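Section 7. Memory Module Insertion with the Two-Finger Gripper

Balaskas Arm, Home and Shared Workshop Build

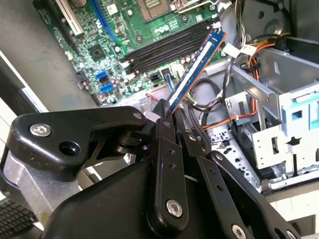 A reader of the January edition, writing as Pekeneo, asked that this section state the order of work more plainly: seat the module by hand once before teaching the arm, and record the arm's position while the module is fully home in the slot. Pekeneo reported that teaching from above the slot, with no reference for the final depth, had cost an entire evening. The request has been adopted, and the hand-seating procedure now comes first.

7.1 Before You Begin

This section applies to arms that have completed the joint calibration in Section 5 and the grip force test in Section 6. The computer used for practice should be a retired machine. Do not practice on a computer that is needed for daily use.

You will need:
The assembled arm with the two-finger gripper and wrist camera
One open desktop case with the motherboard installed
One memory module that matches the slots on the board
A grounding strap
The Gruvby control program, with the profile "module_insert" loaded

CAUTION: Disconnect the computer from wall power and hold its power button down for several seconds before reaching inside. The arm's own supply remains on during this procedure. Keep the two supplies on separate outlets.

7.2 Preparing the Case

1. Lay the case on its side, with the motherboard facing up, inside the reach of the arm.
2. Clamp the case to the bench. A case that slides during insertion will spoil every taught position.
3. Move loose power and data cables away from the memory slots and tie them back.
4. Open the latches on the slot you intend to use.
5. Run the arm through its travel at the lowest speed setting, with the gripper empty. Confirm that the linkages clear the drive cage and the case walls.

NOTE: If the gripper body touches the drive cage, turn the case on the bench and repeat step 5. Do not bend the cage.

7.3 Teaching the Seated Position

1. Put on the grounding strap.
2. Line up the notch in the module with the key in the slot, and press the module in by hand until the latches close.
3. Open the gripper and guide it down over the module in free-move mode.
4. Close the fingers on the flat faces of the module. Set the grip force to 38 on the Gruvby scale.
5. Store this position as SEATED.
6. Open the latches by hand. In jog mode, raise the gripper straight up until the module is clear of the slot.
7. Store this position as ABOVE.

7.4 Running the Insertion

1. With the module held at ABOVE, check its angle in the wrist camera view. The lower edge must run parallel to the slot. Correct any tilt at the wrist joint only.
2. Select RUN ONCE. The arm lowers the module and stops at first contact.
3. Compare the notch and the key. If they do not line up, select RETURN and adjust.
4. Select PRESS. Keep one hand on the stop switch.
5. When both latches have closed, select RELEASE.

CAUTION: Do not raise the press limit above its default value to overcome resistance. Remove the module and inspect the slot.

7.5 Messages

Code 196: The fingers closed past the expected width. The module has slipped or is absent.
Code 679: The press limit was reached before SEATED. Check the notch, the latches and the case clamps.

Builders using the older Grendlow finger pads must repeat Section 6 before setting the grip force given above.

Section revised Tue 12 June. Continue to Section 8, Module Removal.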